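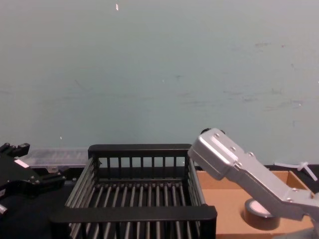
Washing scuffed walls before repainting — do you really need to?

sivbergfan
Posted 2021-03-04

Okay, I finally have the spare room to myself and I am SO ready to paint. The walls are the original matte from whoever lived here before us, and I've got my heart set on a deep ocher. Already bought two gallons! My question is about prep. My father-in-law says wash everything with sugar soap, rinse, let it dry overnight, prime, then paint. The man at the paint counter said wipe off the dust and go. The room is 400 square feet of wall once you take out the window and the closet, so a full wash is a whole day of my life. What do you all do?

Tumelo Khumalo
Wash it. I've painted every room in this house and two of my sister's, and the only one that ever peeled on me was the hallway I didn't wash. It came off in strips behind the coat hooks, where people had been leaning and touching for years. Skin oil is the enemy!

You don't need to go crazy though. Bucket of warm water, squirt of dish soap, big sponge, second bucket to rinse. Put some music on. I kind of love it, it's the part where you get to know the room.

pimix_paul
Going to disagree with Tumelo a little. Dish soap leaves a film if you don't rinse really well, and most people don't. For a bedroom that's just dusty I run a dry microfiber mop over it, spot clean anything greasy, and prime. Never had a failure. Kitchens and hallways are a different story, I'll give you that.

Also, ocher over a light wall is going to take more coats than you think. Get a tinted primer.

sivbergfan
Ooh, I hadn't thought of tinted primer. Does it have to be the same color as the top coat?

pimix_paul
Nope, a bit lighter is fine. Ask them to go half strength on the tint.

Demissie
Tinted primer is the best thing that ever happened to yellows. I did a mustard dining room in December without it and was on coat four and close to tears. Did the alcove with tinted primer and it covered in two. Same can of paint!

On washing I'm with Tumelo. Flat paint holds on to everything. Rub a damp white rag on a patch by the light switch and look at the rag, then decide.

Tumelo Khumalo
The rag test is great. And Paul, the rinse bucket is right there in my post :)

pimix_paul
I saw it. I'm saying people skip it. I skip it, which is why I don't use soap.

Notunis
One thing I'd add — old flat paint can go chalky, and no amount of mopping fixes that. Press a strip of painter's tape on, pull it off fast, and if there's powder on the sticky side you want a bonding primer whatever you decide about soap. Takes a minute. My stairwell failed that test and I'm so glad I checked first.

Fill your nail holes before you prime too, then sand them flush and prime over the filler or they'll show up as dull spots in a strong color. Ask me how I know.

sivbergfan
You are all wonderful. Did the rag test by the switch and, um, gray. Very gray. The far wall was pretty much clean. Tape came off with nothing on it, hooray!

So I think I'll do a proper wash on the door side and the mop thing on the rest?

Demissie
Perfect plan. Start at the bottom and work up when you wash, the drips streak less on a wet wall.

pimix_paul
Top down. Always top down.

Demissie
Top down for rinsing! Bottom up for washing. This is a hill I will stand on.

Tumelo Khumalo
Bottom up here as well, sorry Paul. My grandmother would haunt me.

sivbergfan
Off to buy primer before this gets heated. Will post again once there's color on the walls!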